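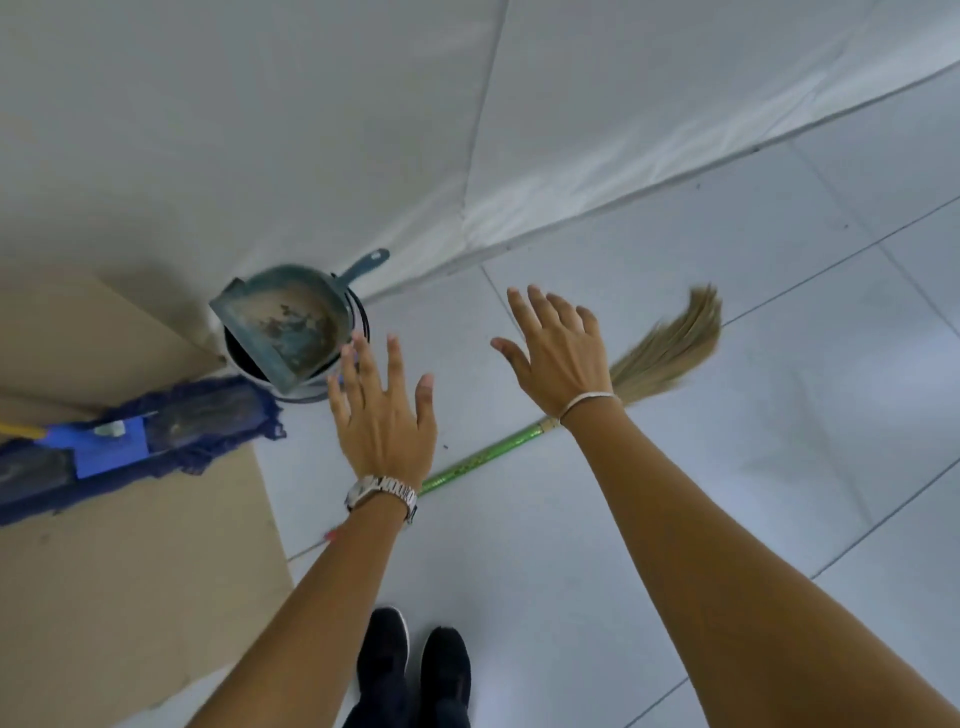 The Broom Corner Gets Its Turn

October is when we finally get around to the things that clean everything else, and I have to say I look forward to it every year! The corner by the bin is where all our floor tools end up: the straw broom, the blue mop with the shaggy head, and the teal dustpan, which lives across the top of the bin and was wearing a good coat of gray dust when we started. A flat piece of cardboard on the tiles under the mop saves so much wiping later. Try it at home, any old box will do.

A few things we've picked up since last year. Wash the dustpan first, with dish soap and an old toothbrush, and get right into the lip where the grit packs down. A straw broom likes a quick dunk in warm salty water and then a good long dry, hung up with the bristles off the floor. Mop heads go through the machine by themselves (please, no fabric softener, it makes them useless at soaking anything up).

And then the poles! I had never given a pole a second thought until this fall, and now I look at every single one. Run a dry cloth down the whole length, top end included, and stop wherever it snags.

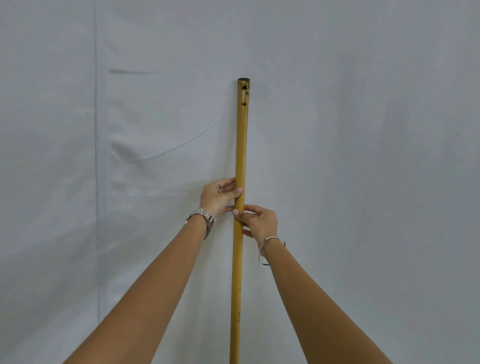 Fathima Ranasinghe

Our yellow one is a perfect case for a closer look. Most of it is still lovely and smooth, but up near the top there are dark brown spots in a tight little cluster, and the band around the end is rough and chipped along the edge. If you have one like it and the spots feel gritty, go over them with fine steel wool, wipe with a damp rag, and dry it well before it goes back in the corner. A thin coat of clear paint is a nice extra if you have some in the garage.

Bring your own tired brooms and mops to the Viria hall at 3 next time and we'll go through them together. Old toothbrushes very welcome, we always run short.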